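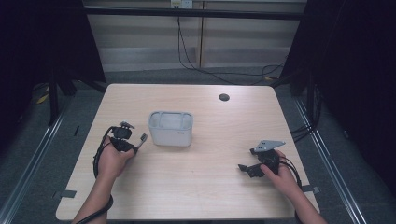 I started going to the Friday dance class at Illby village hall in September, having not danced in front of another living soul since my cousin's wedding, and I have been meaning to write about it ever since. It's a beginners' folk class, mostly circle and couple dances, and I signed up after a glass of wine and then spent the week trying to think of a decent excuse. What I hadn't expected was how much of learning to dance would go on at home, in odd corners of the day. I practise my weight changes at the kitchen worktop and go through the arm positions sitting down. A pale table with a rounded front edge and a white plastic tub on it, like the one in the photo, is as good a thing as any to tap out a rhythm on, and I've become a dreadful tapper. Left hand keeps the steady beat, right hand does the fiddly bit over the top, and if the two fall apart I go back and do it slower. My feet seem to pick it up much more willingly once my hands have got it.

The class itself runs for an hour and a half with a break for squash and biscuits. We begin with walking. I was a bit put out by this the first week (I can walk, I thought, I walked here from the bus), but walking in time, in a ring, with a stranger's hand in each of yours, and changing direction when everyone else does, is a different matter altogether. I went the wrong way four times. The woman on my left had a very firm grip and simply steered me round like a shopping trolley, for which I was and remain grateful.

After the walking we do one dance we know and one we don't. Our teacher has a lovely way of giving the steps without any fuss. She doesn't use many counts. She hums the tune, does it once facing us and once with her back to us, and off we go before anyone has had time to get in a tangle thinking about it. I'm somebody who likes to write things down, so this was agony to begin with. I'd go home and fill a page of my notebook with arrows, and then the next week I'd find I couldn't make head or tail of the arrows but that my legs had a fair idea of what came next.

Shoes, now. I have had more conversations about shoes since September than in the whole of my life before it. I started in trainers, which grip the floor so well that your foot stays put while the rest of you turns, and my knees had something to say about it the morning after. Somebody lent me a pair of old leather lace-ups with smooth soles and it was like being given new ankles. In the end I bought a pair of soft Kocsis shoes with a small heel, a little snug across the toes at first, and I wore them round the house with thick socks until they gave in. They need looking after, mind you. The suede on the bottom goes shiny and slippery once it has picked up enough dust and floor polish, and it wants roughing up again every few weeks. You can buy a wire brush for the purpose, and I did, and then lost it.
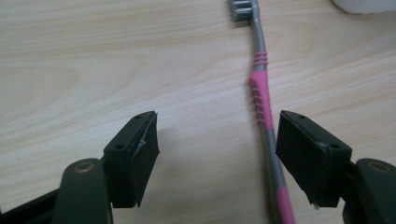
The weekend at Trevine

In the spring a few of us from the class went on a dance weekend at Trevine, which is a big draughty house by the sea with a proper sprung floor in what used to be the dining room. If you have never danced on a sprung floor I can only say that it's kind. Illby hall is lino over concrete, and I'd got so used to landing carefully that I spent the whole first evening feeling as though somebody had taken my shopping bags off me.

There were classes morning and afternoon and a social dance each night with a live band, and it was the band that undid me. We learn to recordings, you see, and a recording never changes its mind. Live musicians watch the floor. They'll hold a note because the far side of the ring is late, or get a little quicker because everyone looks as if they could stand it, and by the last tune of the Saturday we were going at such a lick that I lost a hairgrip and my sense of direction. I laughed so much I had to go and stand in the corridor!

I'll admit I found the Sunday morning hard. It was a workshop on improvising, in pairs, and I'd been dreading it. Give me a pattern and I'll follow it till the cows come home, but ask me to move however I like and I turn into a coat stand. The tutor put us back to back with our eyes closed and asked us just to shift our weight and feel what the other person did with theirs. I don't know how long we did that. My partner was a tall, quiet man with a bad shoulder, and I don't think we exchanged five words all weekend, but by the end we had made up a sort of slow rocking walk between us that I still do when I'm waiting for the kettle.

What's next

The class has been asked to dance at the summer fair, on the grass, in front of people. I said yes before I'd thought it through. We're doing 3 dances, two that I know backwards and one with a crossing figure in the middle where half of us go under an arch made by the other half, and so far we've had two bumped heads and a caught earring. The costumes are whatever white shirt you own and a red scarf, which suits me very well.

We're also raising money for a better sound system, as the hall's old Grisix speaker buzzes on the low notes and gives up altogether if you put it near the radiator. The target is £2,000. We made £200 at the cake stall last month, a fair bit of it from a lemon drizzle that was cut into very small squares, and there's a ceilidh coming up that should help things along. Tickets are £5 on the door and there'll be a caller, so you don't need to know a single step.

If you live near enough and have been wondering about it, do come. Wear something you can lift your arms in and bring a drink of water. I'll be the one going the wrong way on the second time through, and I've got rather good at doing it with a smile. I still haven't found that brush, and the soles are getting shiny again.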